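Betreff: Re: [Hausrat] Waschtrockner statt zwei Geräte?
Liste: Hausrat und Reparatur, Jemurach

Hallo zusammen,

in der letzten Mail stand:

> Wir ziehen im April in die kleinere Wohnung und haben im Bad nur noch
> einen Stellplatz. Ich liebäugle mit einem Waschtrockner, Frontlader.
> Der Verkäufer bei Trunik meint, die neuen Geräte trocknen so gut wie
> ein eigener Trockner, man füllt morgens ein und holt abends
> schrankfertige Wäsche heraus. Spricht irgendwas dagegen? Die Tür
> würde Richtung Waschbecken aufgehen, das müsste passen.

Dagegen spricht einiges, und "schrankfertig" ist ein Wort, bei dem ich inzwischen die Hand auf den Geldbeutel lege. Schrankfertig ist bei uns ein Stapel Geschirrtücher. Ein Bettbezug kommt als feste Wurst heraus, außen heiß und innen klamm, und in der Wurst stecken drei Socken und ein Kissenbezug.

Das Grundproblem steht in jeder Anleitung, meistens weit hinten: Die Trommel darf zum Waschen deutlich voller sein als zum Trocknen. Wer eine volle Maschine wäscht, nimmt danach die Hälfte wieder heraus, hängt sie auf oder trocknet in zwei Durchgängen. Der Verkäufer rechnet mit der halben Trommel und redet von der ganzen. Ich habe unseren letzten Doppeldurchgang mit Handtüchern gestoppt, 283 Minuten für die erste Ladung und 174 für das Nachtrocknen der zweiten Hälfte. Morgens einfüllen und abends herausholen stimmt also, nur ist in der Zeit keine andere Wäsche gelaufen.

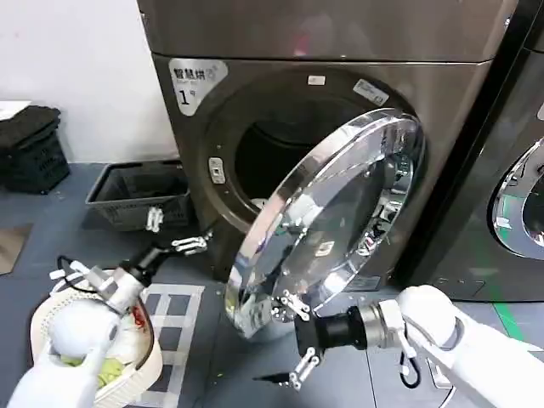
Zur Tür. "Das müsste passen" habe ich auch gesagt. Gemessen hatte ich die Gerätetiefe, 60 cm, und damit war die Sache für mich erledigt. So eine runde Tür braucht aber offen ihren eigenen Platz nach vorn und zur Seite, und man selbst möchte ja auch noch irgendwo hocken, samt Korb. Bitte mit einem Stück Pappe ausprobieren, auf Türgröße zugeschnitten und an der Scharnierseite angehalten. Auch auf die Höhe achten: Wenn das Gerät direkt auf dem Boden steht, kommt die Unterkante der Tür unter Umständen ziemlich tief, und ein dicker Badvorleger ist dann im Weg. Ob sich der Anschlag wechseln lässt, würde ich mir schriftlich geben lassen. Bei unserem hieß es im Laden ja und im Heft nein.

Dann die Flusen. Ein Trockner hat normalerweise ein Sieb, das man sieht und leert. Bei unserem Waschtrockner sitzt ein guter Teil davon in der Türdichtung, unten in der Falte, wo es immer etwas feucht bleibt. Ich wische die Falte nach jedem Trockengang mit einem alten Lappen aus und lasse die Tür danach offen stehen. Macht man das zwei Wochen nicht, riecht man es. Der Brindance-Dichtungsreiniger, den hier neulich jemand gelobt hat, roch bei mir nach Zitrone und danach wieder nach Keller. Vielleicht hatte ich eine schlechte Flasche, ich kaufe jedenfalls keine zweite.

Die Automatikprogramme sehe ich ähnlich. Irgendetwas mit "smart" oder "intelligent" klebt heute auf fast jeder Front. Unser Sensor hält Jeans für trocken, wenn der Bund noch nass ist. Ich trockne nur noch nach Zeit.

Wenn wirklich nur ein Stellplatz da ist, würde ich vorher prüfen, ob ein Turm geht, also Waschmaschine unten und Trockner oben. In unserem Altbau ging es wegen der Therme nicht, es fehlte eine Handbreit. Was spricht bei euch dagegen? Davon stand in der Mail nichts.

Falls es doch der Waschtrockner wird: Das Carvalho-Gestell, auf dem unserer stand, ist übrig. Es hebt das Gerät etwas an, wackelt beim Schleudern allerdings mehr, als mir lieb war. Abzuholen sonntags nach 15 Uhr, geschenkt.

Gruß aus dem zweiten Stock
R.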